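How to Fold T-Shirts So They Stand Up in the Drawer

Sunday, August 8, 2021
By Meron Mamo

I put off learning to fold shirts properly for most of my adult life. My mother folded beautifully and I simply didn't, and every morning I'd dig to the bottom of the drawer for the one shirt I wanted and leave the rest looking like a bird had been nesting in it. If that sounds like your house too, pull up a chair, because this is a very easy thing to fix and you don't need to buy anything to do it.

The bed is my favorite place to fold, by the way. It's wide, it's the right height if you like to sit, and you can spread a whole load out on it.
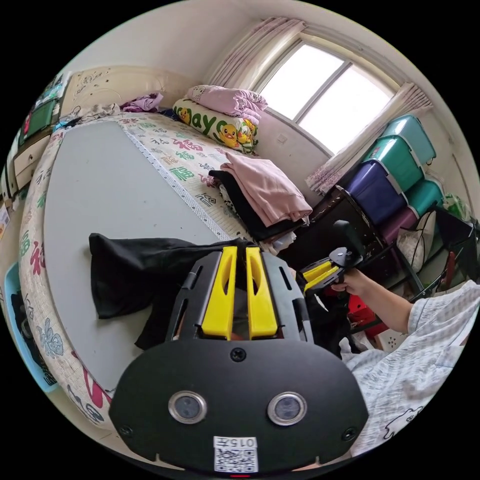
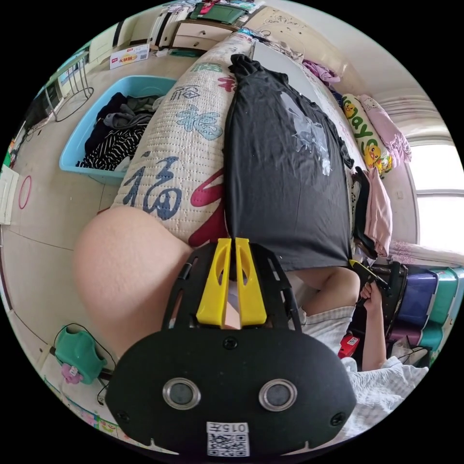 Before you start

Let everything dry all the way through. I know the temptation to fold when the seams are still a tiny bit damp (I've given in to it more than once!), but a shirt packed away like that will smell musty by the end of the week. Check the collar and the underarm seams with your fingers, as those are always the last to dry.

Then sort. I make one pile for everyday tees, one for the nicer ones, and one for anything that's going to be a sleep shirt or a dust rag from now on. Try to be a little bit brave with that last pile. My friend Obsa Alemneh and I did hers together last October and she kept two shirts from a camping trip to Gondal that had more holes than cloth, and I say good for her, but the rest went.

Next, measure your drawer. All you want is the inside height, from the floor of the drawer to the underside of the one above. Your folded shirt should come up a little shorter than that. Mine is a shallow drawer, so I fold down to 9 inches wide and then into short little bundles. If yours is deep, you can make fewer folds and have a taller bundle.

The fold itself

Step 1. Lay the shirt face down with the collar pointing away from you. Take hold of the shoulders and give it a gentle tug, then do the same at the hem. Run your flat hands from the middle out to the sides. Don't rush this part - a wrinkle you leave in now will be pressed in nicely by the time you wear it.

Step 2. Bring the right side in toward the middle, folding along a straight line from about halfway across the shoulder down to the hem. The sleeve will be sticking out over the left side. Fold it back on itself so that it lies along the edge you just made.

Step 3. Do the same with the left side. You should now have a long rectangle, the same width at the top and the bottom. If it looks more like a slice of pie, open it up and try again. It took me a good many shirts before mine stopped coming out like pie.

Step 4. Fold the hem up toward the collar, stopping a little short of it. Leaving that gap makes the finished bundle less bulky, and it keeps the neckline from getting crushed.

Step 5. Fold the rectangle in thirds, starting from the bottom. For a small child's shirt, once in half is usually plenty. Stand the bundle up on its edge and let go. If it flops, your folds are too loose, so smooth it out again with a bit more pressure and try once more.

Filling the drawer

Line the bundles up from front to back with the smooth folded edge on top, like cards in a recipe box. I keep dark colors at the back and light ones at the front. You want them snug enough to hold each other up, but you should still be able to slide a hand in between. When a drawer is only half full, a shoebox lid set on its edge makes a fine divider.

A few fabrics need their own treatment. Very slippery athletic shirts won't stand up no matter how you coax them, so I roll those and tuck them in along the side. Shirts with a thick printed design can stick to themselves in hot weather, and I turn those inside out before folding. Linen I just hang.

If you have a big family, don't try to do everybody's drawers in one day. I did 3 drawers the first afternoon and had to lie down. One drawer an evening, with the radio on, is a much nicer way to go about it, and the kids will sometimes wander in and do a few if you don't make a fuss over how they come out.

Next time I'll go over fitted sheets, which I promised Obsa I would finally write down.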